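Toy kitchen to supply 300 lessons for robot arm

September 4, 2021

Print this article | E-mail this article

A small automation firm, Endach, has begun recording 300 demonstrations at a toy kitchen table, to be used in training a robot arm to handle household objects. 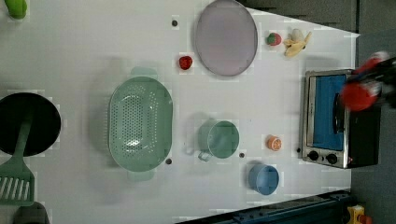
The recordings will feed Flikosus, a program that learns to copy movements from examples made by a person steering the arm. Simão Serrano, who runs the sessions, said 231 had been kept so far and 40 thrown out for poor timing. Everything on the table is within a short reach, from the green colander to the toaster oven at the side, and most tasks involve lifting one item and setting it down somewhere else.

Each task is repeated with the objects in slightly different positions. Serrano said the program learned little from runs that were too much alike.
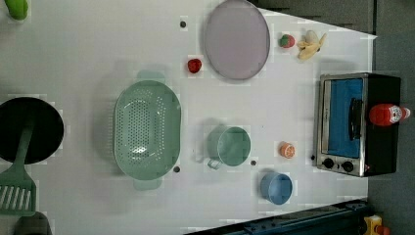 Operators work in pairs, one steering and the other typing a short sentence saying what was done. The sentences are checked at the end of the session by Aníbal Macedo, who also decides which runs are kept.

"If the words and the movement don't match, it goes," Macedo said. "We lose a few every day that way."

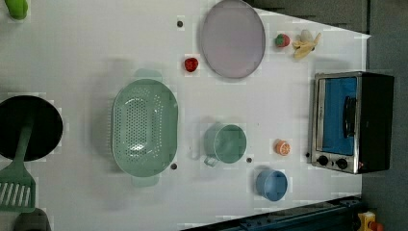 The table from overhead, with a mug in the middle and the toaster oven to the right.

Soft items are part of the plan as well. Macedo said the fingers have to close further on felt than on a hard cup, and the program needs plenty of examples of both.

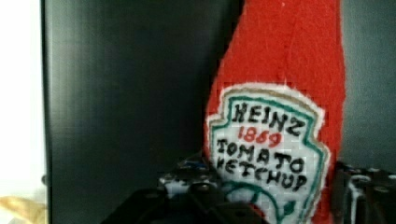

A felt ketchup bottle between the gripper's fingers, seen from the wrist camera.

A second set, using cutlery and cloths, is due to start in October.

Print | E-mail

Comments (3)

bettyw: My grandson has that same sort of play food. Will it learn to tidy it up?

R. Holt: 300 doesn't sound like many. Do they use older recordings too?

dunmore_k: Would like to see it manage a real washing up bowl.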